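Okora Community Pantry and Linen Room
Progress report, August

Hi Chaimae,

Thanks for being so patient while I got this together! You asked for something short on how the storage part of the grant is going, and I'm afraid short has never been my strong suit, so put the kettle on.

The big news is that the linen room is usable again. When we wrote the application you may remember we had tea towels in the same cupboard as the donated baby clothes, and tablecloths in garbage bags on the floor behind the door. The bags are all gone. We cleared the lot over 3 afternoons (one more than I'd budgeted for, my fault, I kept stopping to read old raffle posters) and everything that was worth keeping has been washed, folded and given a home.

We looked at plastic tubs first, the clip-lid kind from Brodix, and they're perfectly good for the pantry side. In the linen room I went for woven baskets instead. People come in and help themselves there, and I wanted it to feel more like a cupboard at home than a stockroom. Arruda did us a decent price on a batch of 11, and they delivered them to the back door, which saved me begging for someone's ute.

They're dark brown wicker with a thick twisted rim, and that rim was what sold me. The cheap ones we had before were forever unravelling at the top edge, and every second towel came out with a pulled thread. I ran an old pair of stockings around the inside of each new basket before we filled it — my nan's trick for finding snags — and only had to trim a couple of loose ends near the corners.
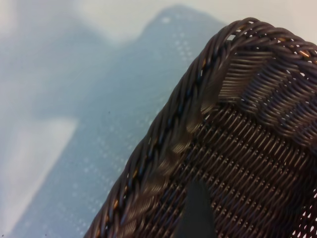 The weave is a bit open in places, so very small things are no good in there. Baby socks and face washers go into cotton bags first and then into the basket. I've added the bags to the shopping list but haven't bought the last of them yet, so for the moment a few pillowcases are standing in.

On the money side, we've spent $961 of the storage line so far. That covers the baskets, the tubs, the shelf brackets and the labels. The labels came from Cuvamow and I'm not in love with them. They're a nice colour but the tie-on strings are too short to go round a fat rim, so we've been adding our own twine. I'll use up what we have and try something else next time.

Still to do: the top shelf needs moving down by a hand's width so our shorter helpers can reach it, and I'd like a proper light in there before winter comes round again. I have one quote for the light and am waiting on another. I'll send you both before I say yes to anything.

We've also had 8 families use the room since it reopened, and one mum took home a full set of cot sheets and came back the next morning with a bag of outgrown jumpers to swap. I was chuffed!

If you want to drop in and see it, mornings before ten are quietest. Receipts are in the shared folder.

Cheers, and talk soon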